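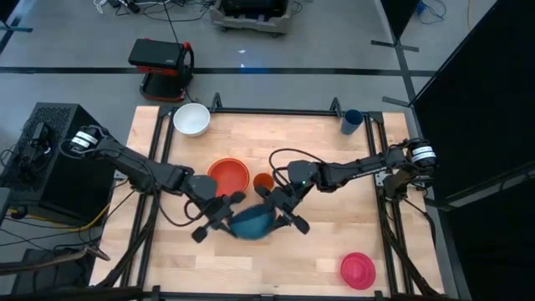 Drurkex Tableware is a set of 2,000 teleoperated episodes of two arms dealing with dishes, recorded at the Flurngate lab by people who do not, as a rule, enjoy dealing with dishes at home. Each episode starts from a fresh spread of bowls and cups. The operator may bring both grippers to one bowl, as with the teal one in the middle of the table, or work one-handed and leave the pink one in its corner for later. Both count. We did not ask for a consistent style, and we did not get one.

Contents
Joint positions, gripper states and video from a head camera and the wrist cameras. Every episode has a one-line instruction in English. Spelling was fixed by Piroska Mészáros, who has asked not to be thanked for it.

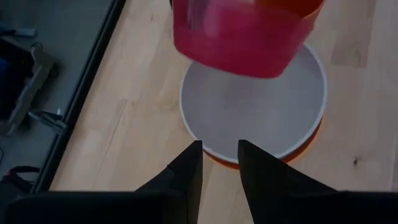 Wrist video is where labels get hard. Stacking is tagged at release, and release is easy to miss when the dish is see-through and moving, like the pink container held over the white bowl, smeared by its own motion and hiding part of the rim. Two annotators marked each clip. Where they differed by more than 5 frames, we kept both answers in the file – pick your favorite.

Known problems
Friday sessions run slower than the others. Motion blur has been left in. Episodes from the Szilágyi operators favor the left arm, so check your split before you blame your model.

Loading
Use the Evlow reader, version 2 or later. Version 1 opens the files without complaint and swaps the arms.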